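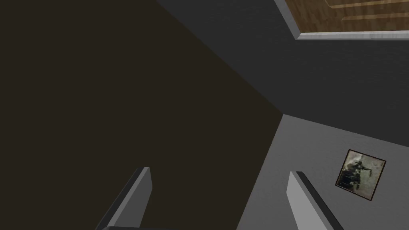
Uvska Robotics Club
Minutes of the project meeting held on November 11, 2018, Room 10, Rondard College

Present: Seraina Ortner (chair), Afshin Mousavi, Valentin Iordache, Babak Kazemi
Apologies: Parvaneh Mohammadi (sent written notes on item 4)
Minutes taken by: Valentin Iordache

1. Minutes of the last meeting
Agreed, with one correction. The entry form for the Arano student round was sent by Afshin, not by Babak.

2. Matters arising
The new login for the shared computer works for everyone except Babak. Seraina to ask the college IT desk again.
The club still owes the college for printing. Carried over.

3. Simulation work: the button task
Afshin reported on the button task. The target is the red push button at the left end of the plate on the wooden cabinet, above the drawers. The arm has to bring the gripper up to the button, press it and back away without touching the drawer fronts.
He ran the task 1,000 times over the week with the start position changed a little each time. Most of the failures are of one type: the gripper comes in too low and one finger catches the ledge under the button. Valentin asked whether the fingers should be closed before the approach. Afshin has tried both. Closed is better for pressing, but the present script opens them again when it resets, and that needs fixing first.
Babak said the button and the plate are easy to pick out by colour, and that we should not spend more time on the vision side for this task. Seraina did not agree. The rules allow the organisers to change colours on the day, and our code has a fixed value for red in two places. After some discussion it was agreed to move the value into the settings file now and look at a proper fix in December.
Action: Afshin to correct the reset. Babak to move the colour value.

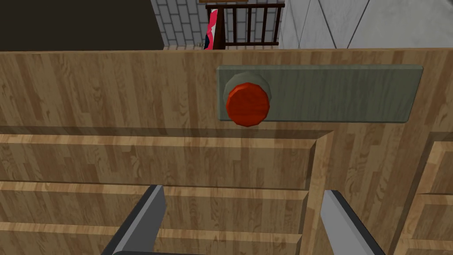
4. Simulation work: the room
Parvaneh's notes were read out by Seraina. The room model, which we are calling Rashti, now loads in full with the second room beyond the door. Loading is slow on the older laptops. She suggests a light version with the second room left out for anyone who is only working on the arms.
Valentin said the light version must keep the same table height and the same door position, or the test results will not match. Agreed.
Parvaneh also asked for a decision on the camera that looks down over the robot. At present it is tilted, so the table, the wall and the doorway all come out at an angle. Afshin would like it left alone, as his arm tests depend on it and he can see both grippers over the table.
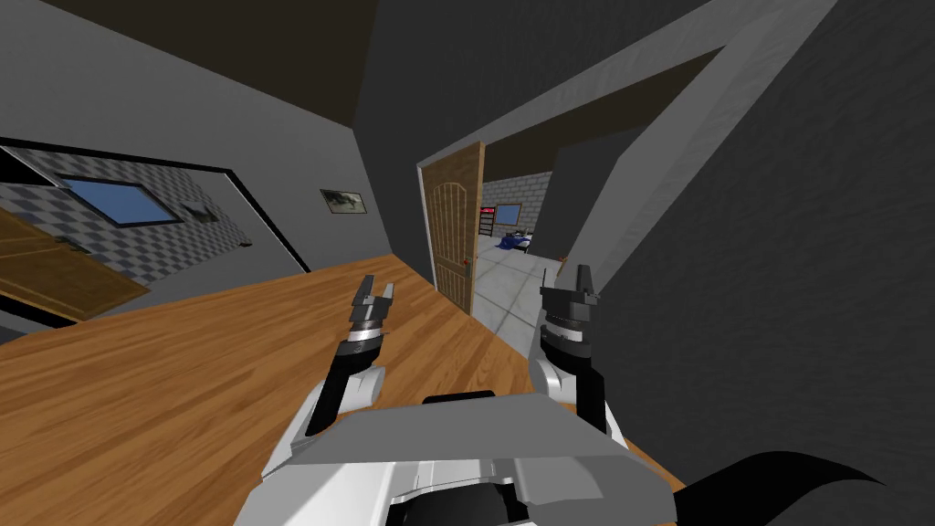 Babak would prefer it level, because new members find the tilted view hard to read. Seraina proposed keeping the tilted camera as it is and adding a level one beside it. Agreed by all present.
Action: Parvaneh to make the light version of Rashti and add the level camera.

5. Arano student round
Each team gets 3 attempts per task, and the best one counts. Seraina has asked the organisers whether a restart after a crash uses up an attempt. No reply yet.
We are entered for the button task and the two-arm lifting task. Work on lifting has not begun. Valentin offered to start on it, with help from Babak on the grip force. Afshin warned that the left and right arms are numbered the opposite way round in the old code, and asked that whoever edits those files leaves a comment.
Action: Valentin to write a first lifting script using one arm only.

6. New members
Two first-year students have asked to join. Neither has used the simulator. Seraina will sit with them for an hour before the next meeting and go through moving one arm by hand and saving a run.

7. Any other business
Babak asked that saved runs be named with the task first and the initials second. Agreed.
The room must be locked by whoever leaves last. The key goes back to the porter's desk.

Next meeting: first week of December, same room. Seraina to confirm the time by email.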